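Replacing the Casters on an Office Chair

Office chairs usually stop rolling well long before anything else on them wears out. Hair and thread wind around the axles, the tread goes flat on one side, and the chair starts to drag. A new set of casters costs far less than a new chair, and changing them needs very few tools.

What you need

A set of replacement casters (most chairs take five)
A flat pry bar or a large flathead screwdriver
A folded towel or piece of cardboard
A rag and a little light oil
Work gloves
A ruler marked in millimeters

Check the stem first

Pull one caster and measure the stem before you order. The common size is 11 mm across and 22 mm long with a metal ring near the top, but some furniture makers use a 10 mm stem, and the two look almost the same. A 10 mm stem in an 11 mm socket will drop out every time the chair is lifted. If the stem is threaded, unscrew it and take it to the hardware store to match.

Pick the wheel for the floor

Hard nylon wheels are made for carpet. On vinyl, sealed concrete or wood they are loud and can leave marks. Soft wheels, usually sold as polyurethane or "hard floor" casters, are better there. They roll a little slower on thick carpet. If your chair moves between the two, buy the soft ones.

Look at the load rating too. We bought the Kimerier soft set for our Pona chairs, rated for up to 300 pounds, and paid $35 a set. The Tririlow set was cheaper but the rings were loose in our sockets and we sent it back.

Take off the old casters

1. Lower the seat all the way and lay the chair on its side on the towel.
2. Put on the gloves. Grip a caster by the body and pull straight out. Twisting while you pull helps.
3. If it won't move, slide the pry bar between the caster and the leg. Put cardboard against the leg so you don't dent it. Pry a little on one side, then the other.
4. If it is still stuck, put a drop of oil where the stem enters the socket and wait ten minutes.

Do not hit the base with a hammer. Plastic bases crack at the socket, and a cracked base has to be replaced.

Put in the new ones

1. Wipe out each socket with the rag. Leave no oil behind, or the ring may not hold.
2. Push the stem in by hand as far as it goes.
3. Lean on the caster until it clicks. Some click quietly, so tug each one to check.
4. Stand the chair up, sit down and roll a few feet in each direction.

If the chair rocks, one stem is not all the way in. Sitting down firmly often seats it.

Keeping them clean

Every couple of months, turn the chair over and cut out any hair with small scissors or a seam ripper. Sweep under the desk more often than you think you need to. Grit sticks to soft wheels and scratches the floor.

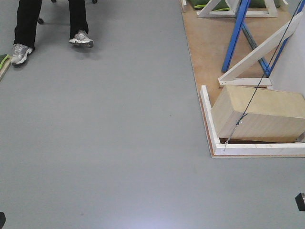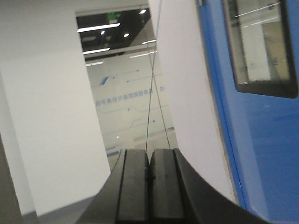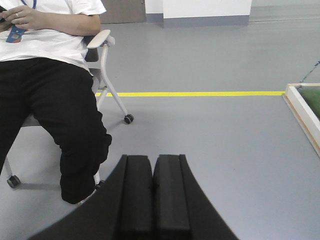 First: chair casters on a smooth gray floor. Second: the hallway. Third: a white-framed office chair in use.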